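Chapter 7
Assembly, Protest, and the Public Street

Learning Objectives

After studying this chapter, you should be able to:
Define public assembly and tell it apart from a private gathering.
Explain how permit systems work and why they are disputed.
Compare two approaches to managing a march.
Describe how later accounts of a protest are put together and weighed.

Key terms: assembly, permit, counter-protest, dispersal order, liaison officer, time and place rule

7.1 Introduction

In April, residents of Arurham gathered outside the town's bus station to object to the closing of a night shelter. The organizers had applied for a permit to use the sidewalk. By early evening the crowd had grown to 800 people, and the sidewalk could no longer hold them. Marchers moved into the road, traffic stopped, and the local authority had to decide whether an event it had approved was still the event taking place.

Questions of this kind are the subject of this chapter. A street serves many users at once. Bus passengers, shopkeepers, ambulance crews, and people walking home all have a claim on it. A group that wishes to be seen and heard also has a claim, and in most democratic systems that claim is protected by law. The protection is rarely complete. Authorities may set limits on the time, the place, and the manner of a gathering, provided that the limits do not depend on the message being expressed.

The history of public assembly is in large part a history of how those limits have been drawn. Rules written for parades were later applied to pickets, and rules written for pickets were applied to sit-ins. Each change brought new disputes about what counts as an obstruction and who may order a crowd to leave.

7.2 Two Towns Compared

The chapter returns several times to the towns of Prendard and Eder. The two are similar in size, and each saw a series of marches over policing and housing within the same year. Their responses differed.

Prendard required 37 days' notice for any march using a public road. Groups that missed the deadline were told to meet in a park outside the center. Several did not comply, and the police issued dispersal orders on two occasions. Complaints about the orders took more than a year to settle.

Eder required no advance permit for groups of fewer than 600. Liaison officers met with organizers on the day, agreed on a route, and closed roads in short sections as the march advanced. Drivers faced longer delays than in Prendard, and local businesses objected. Few arrests were made.

Readers should be careful in drawing conclusions from these cases. The marches in Eder were called by a single coalition with long experience. Those in Prendard were called by several groups that did not always agree with one another. Section 7.5 considers how far the difference in outcome can be traced to the rules themselves.

7.3 Sources and Evidence

Accounts of a protest seldom match. Police logs record times and orders but say little about mood. Press reports favor moments of conflict. Statements by participants are often the fullest record available, although many are written down weeks later. The Brurnent Archive of Civic Records, used throughout this chapter, holds all three types of material and notes the date on which each item was received.
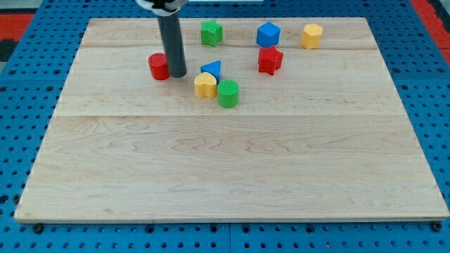

Figure 7.1 Pale wooden board on blue pegboard, with a red cylinder.

When reading the extracts in Section 7.4, ask who produced each record, for what purpose, and how soon after the event. An estimate of crowd size given by an organizer and one given by a police commander may both be sincere and may still be far apart.

Before You Read

1. Does your own town require a permit for a march? Find the rule and note the period of notice.
2. Should a gathering that outgrows its permit be treated as unlawful? Write a short paragraph in response and keep it for use with Section 7.6.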